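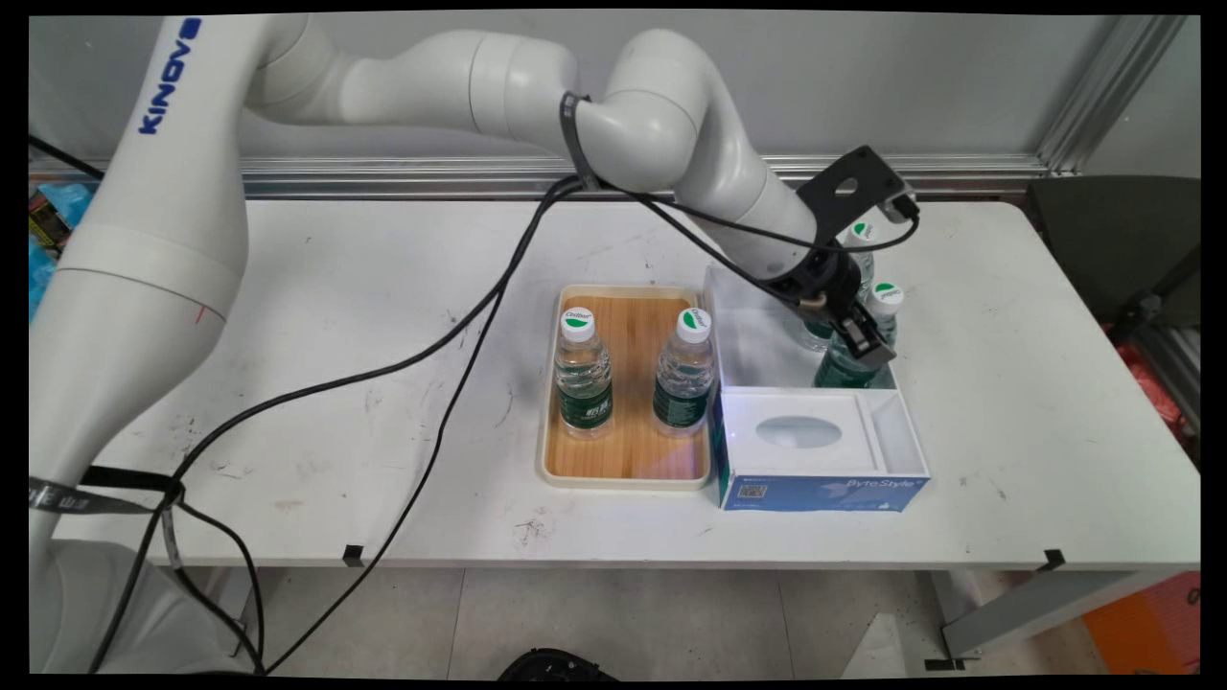

The Kinova arm at the bottle box, with two more bottles on the tray. Hornbridge robotics club, November 21, 2025.

Imogen Horrocks has a rule about the word "just." Students in the Hornbridge robotics club may not use it in front of a task, as in "it just picks up the bottle." The last person who did was put in charge of cable management until July.

"Go ahead and say it," she tells me, pulling out a chair. "Say it just picks up the bottle."

I decline. There are a lot of cables.

The bottle project is the club's main business this year. Water bottles start out on a wooden tray or in a clear box, and the arm has to move them from one to the other without flattening anything. The students call the program Oko. Its predecessor was called Nutsugah, and I am asked not to bring it up.

"Nutsugah had opinions," says Pauline Bunting, a senior who wrote most of the grasping code. "It believed every bottle was 7 millimeters to the left of where it was. You could show it proof and it didn't care."

The clear box is Bunting's favorite enemy. On the tray, she says, a bottle stands by itself and you can come at it from any side you like. In the box it has neighbors, and there are walls you can see straight through, which is a nice feature in a box if you happen to be a person.

"The camera looks at clear plastic with water in it, behind more clear plastic," she says. "I'd be confused too. The green label is the only thing in there that's on our side."

So Oko looks for the labels first, then guesses at the cap, then comes down from above with the fingers open. The club keeps a log of every attempt, and the log stands at 3292 lines. Of those, 1698 are marked "good." I ask what the rest are marked.

"Various things," says Horrocks. "We've had a talk about language."

She taught chemistry before she took on the club, and says the main difference is that in chemistry the breakage was cheaper. Her own contribution to the code has been a single line, a speed limit. Bunting has asked for it to be raised 46 times, by her own tally – she seems proud of the figure.

"She says it's like watching someone's grandfather park," Horrocks says. "Fine. He's never hit anything."

The next step is a regional meet called Sonuvby, where the bottles will be set out by strangers and the lighting will be whatever it is. Bunting is worried about the lighting. Horrocks is worried about the van.

I ask Bunting what she'll work on between now and then.

"The box," she says. "We just need to –"

Horrocks is already holding out the zip ties.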